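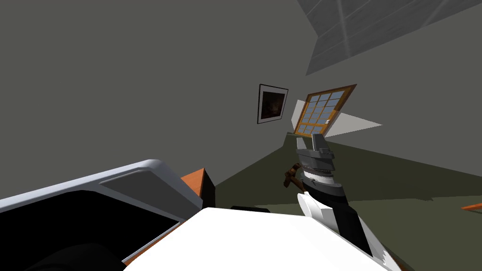
Simulated room, both arms in view, horizon well off level.

SIM ROOM: TILT FAULT, PLEASE READ BEFORE YOUR NEXT RUN

Quick one, deadline for this issue is in ten minutes.

Those of you on the two-arm setup in the Triltstead room will have noticed the world leaning over. Walls, floor, window, the lot. It's a fault and we have a cause, mostly. Fix is half in.

What happened. In May we moved the Triltstead room over to the new Vorneck scene loader. Old loader took the body angle from the robot file. New one takes it from the room file, and if there's nothing there it hangs on to whatever the last job left behind. So anybody who ran after a tilt test got the tilt test's angle. No warning, no log line. Roland Pearce found it after two evenings of blaming his own code (sorry Roland).

Why it matters. The view leans, fine, you can see that. What you can't see is that gravity was still being set from the old file. So the arm planner thought down was one way and the physics thought it was another. Grasps that scored well on paper were dropping things. Worse, the floor limit was checked against the planner's down, so the gripper could be sent through the floor margin and the check would pass it. In sim, who cares. But two of those trajectories were queued for the real arms at Onolham. Sheila Ackroyd pulled them before they went out. Nothing moved, no one hurt, but we are treating it as a near miss and it's logged as 308.

What to do for now:

Restart the sim between jobs. Full restart, the reset button does not clear it.

Look at the window before you start. If it isn't upright, stop.

Nothing from the Triltstead room goes to hardware untill Sheila signs it off. That includes "just a slow one".

Runs made since the loader change: mark them suspect, don't delete. Roland wants them for the comparision.

Still open: why the right arm drifts on its wrist joint even after a clean restart. Could be the same bug, could be its own thing. If you have a recording of it send it to Roland with your job settings.

Patch is promised for 25 June 2026. Old loader is still on the Ticona machine if you're stuck, ask Sheila for a slot, 30 minutes max each.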